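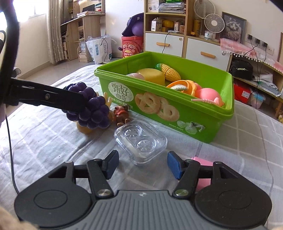 Residents of the Nyarko halls of residence in Dallville are responsible for the bedding, towels and personal items in their own rooms, and the Musa laundry on the ground floor is provided for their use. The questions that follow are those received most often by the Residential Services Office at the start of term. Beds should be cleared before linen is stripped, as small belongings are easily gathered up with it: a clear plastic contact lens case left on a checked sheet is hard to notice once the sheet has been bundled into a bag. The office cannot accept responsibility for items washed by mistake.

4 min read
2 comments · 10 shares

When is the laundry open?

The laundry is open every day from 7 am until 10 pm. The last wash should be started no later than 8.45 pm. On Monday mornings the two machines nearest the door are reserved for hall linen and may not be used by residents until midday.

How do I pay?

Payment is made with the Woltness card issued with your room key. Credit may be added at the reception desk or at the machine beside the post room. Coins are not accepted. If a machine takes payment and does not start, please note the number on its front panel and report it to reception the same day. Refunds are made to the card and normally appear within a week.

Is bed linen supplied?

One set of linen is supplied to each room on arrival and consists of a fitted sheet, a duvet cover and two pillowcases. Residents may use their own linen if they prefer. Supplied linen may be exchanged once a fortnight at the linen hatch — please bring the used set with you, folded, with nothing inside the pillowcases.

May I wash my duvet in the machines?

Single duvets may be washed in the large machine only. Double duvets, mattress toppers and rugs are too heavy for any machine in the building and must be taken to an outside laundry at the resident's own expense.

What happens to items left in the laundry?

Washing left in a machine for more than half an hour after the cycle has ended may be moved to the shelf by the next user. Anything still on the shelf at closing time is taken to the lost property cupboard behind reception.
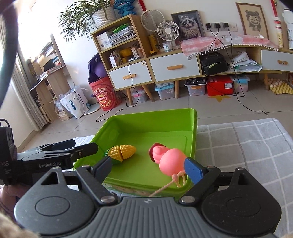 Lost property is kept until the end of the term in which it was found. Last year 556 items were handed in, and almost 100 of them were single socks. To claim an item, please describe it to the desk staff before it is brought out. Items not claimed by the last day of term are given to charity where they are fit for use. Keys, cards and medicines are handled separately and are never placed in the cupboard.

Can visiting families use the laundry?

Families staying in the guest flats may use the laundry on the same terms as residents. Children must be accompanied by an adult at all times and should not sit or climb on the machines.

Who should I contact about a fault or a complaint?

Faults should be reported to reception. Complaints about charges or damage to clothing should be made in writing to Comfort Frimpong, Residential Services Manager. If you are not satisfied with the reply, you may ask for the matter to be reviewed by Folke Nyberg, Head of Accommodation, whose decision is final.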